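Workshop shelf > Stone testing > Gem testers > Erkness thermal tester

Last updated 5 January 2022

Erkness Pocket Tester, second version

We stock the Erkness because people ask for it, and it does one job fairly well. The box promises rather more than one job, so please read this page before you order.

The tester has a fine metal tip that warms up when you switch it on. You press the tip square against a polished face of the stone, and the tester measures how quickly the heat is drawn away. Diamond takes heat very fast. Glass takes it slowly. Most other stones sit somewhere between, and a row of lights shows you where.

The trouble starts with the names printed beside those lights. According to the maker you can read off garnet, topaz, tourmaline and so on, as if each had a light to itself. They don't. Several of these stones overlap so much that the same garnet will light up one name in the morning and its neighbour after lunch. Filippos Mavromatis tried 14 stones for us from his own drawer, all of them already identified by other means, and his note back said he would trust it to tell glass from sapphire and would not trust it to tell garnet from tourmaline. We agree with him.

Moissanite is the other weak spot. It carries heat nearly as well as diamond, so a heat tester on its own will often call it diamond. The Erkness leaflet mentions this on the back page in very small type. If you buy white stones from strangers, you need an electrical tester as well, and even then some moissanite slips past. Lab-grown diamond will read as diamond, since that is what it is. 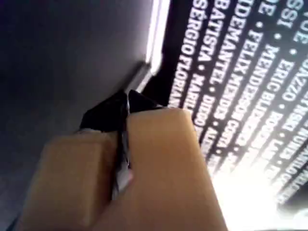 Battery life is given as 4,000 readings. We have no idea how anyone arrived at that figure. Ours went through its first battery long before then, though the shop one does get left on. Replace the battery as soon as the lights dim, as a weak one makes every stone look poorer than it is.

We are asked whether the Nirnent is better. It costs more, has a screen, and gives a number in place of the lights. Elif Naz Aksoy used both on her bench over the summer and found the Nirnent steadier on small stones, anything under 2 mm across. On larger ones she could see no difference worth paying for. The number looks scientific but you still have to look it up in a table, and the table has the same overlaps.

Using it

Let the tip warm up fully. Wipe the stone with a dry cloth. Hold the tester upright, touch the stone and keep off the metal of the setting, or you will be testing the gold. Wait between readings. Take five readings on each stone and throw out the odd one. A cold stone straight from a safe or a car will mislead you, so leave it on the bench for a while first.

What comes with it

Tester, soft case, test disc, leaflet. No battery. The metal stone rest shown in the maker's leaflet is sold separately, and the Spanos rest is cheaper and fits just as well.

Returns

Unused testers can come back in their case. We can't take one back on the grounds that it said your ring was glass. The next batch is due in April.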